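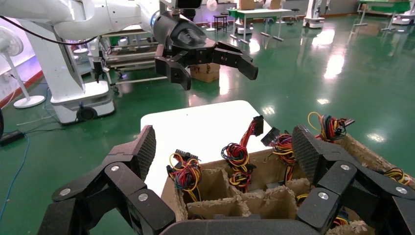
Right hand over the harness tote, seen from the wrist camera.

1/ Posting my notes on looking after the harness cell while they're fresh. Mostly the right hand, because that's where the hours go. Written 10/20/22, and some of it replaces what I posted in March.

2/ The job: wire harnesses stand in a divided cardboard box, the hand takes one out, the harness goes to the next station. We call the cell Cesow. The wires are red, yellow, black, some blue, with black connectors on the ends. They lean however they like.

3/ Start with the finger pads. Each finger ends in a flat pad with a gray textured face. The texture is what holds the wire. Once it gets shiny the harness starts to turn in the grip and the connector ends up pointing somewhere else.

4/ Wipe the pads at the start of every shift with a damp lint-free cloth, then a dry one. No solvent. We tried solvent on a spare pair and the surface went slick.

5/ Cardboard dust is the main thing on the cloth. The box edges get torn and fuzzy after a while and the fluff goes everywhere. Swap the box when the dividers stop standing up straight. Don't tape them. Tape catches on the connectors.

6/ Pads get replaced at 3000 picks, sooner if they look polished. I write the count on the Nonditz sheet on the cell door. If you change pads, write it down, even if you only change one side.

7/ Change both sides anyway. A new pad against a worn one pulls the wire toward the new one. I chased that for most of a morning thinking it was the camera.

8/ Screws. The finger segments are joined with round silver screws and they do work loose. Check them by hand with the arm in hold and the drive power off. If one turns, take it out, clean it, put on a small drop of medium threadlocker, put it back snug. Snug is enough. Kulap Kongkaew stripped one for us in the spring and will tell you so herself.

9/ Let the threadlocker sit overnight if you can. If you can't, run the hand at half speed until the next break.

10/ After any screw or pad work, redo the open and close positions. Open the hand wide, send it to zero, close it on the gauge block, save. Skip this and the first few picks will look fine and then it starts squeezing too hard.

11/ Camera: it sits at the wrist and should see both fingertips when the hand is open, with the box in between. If one fingertip is missing from the picture, the mount has been knocked. Loosen, straighten, tighten, then run the Vass alignment routine from the top. Don't start it halfway through.

12/ Light matters more than I expected. The floor is glossy green and the ceiling lights show up in it as big white patches. The picker software used to grab at those. We set the exposure by hand now and lock it. Please leave it locked.

13/ Grip height. Aim for the wire bundle below the connector, never the connector itself. The tall coils are easy. The hard ones are the small bundles that sit low in their compartment, where the fingers have to go down past the dividers.

14/ For the low ones I added an extra step: come in above, stop, look again, then go down slowly. It costs up to 4 seconds a pick. Worth it. Before that the fingers were pushing the dividers over.

15/ The other arm in the cell has a black parallel gripper. Different part, different sheet. The one thing to check every day is the cable along its underside. Move the arm through its full reach by the pendant at slow speed and watch that the cable doesn't pull tight or rub. Move the clips if it does.

16/ Order for the morning, since people ask: cloth on pads, fingers on screws, look at the cable, look at the camera picture, home both arms, run one empty cycle, then load the box. Takes me 13 minutes.

17/ Faults we see the most. Code 74 is a finger motor running warm. Let it rest, then look for fluff packed in the joint before you clear it. A soft brush gets it out. Air from a can just drives it deeper.

18/ If 74 comes back the same day, stop using that finger and call Soko. They'd like the log from before you restart, so save it first. I have forgotten this more than once.

19/ Spares to keep on the shelf: two pairs of pads, a bag of finger screws, one camera mount, one wrist cable. The wrist cable takes the longest to get, so reorder the day you use it.

20/ Still open: I want a plastic tray with fixed dividers in place of the cardboard. Drawing is done, waiting on a price. Will add to this thread when the first one comes in.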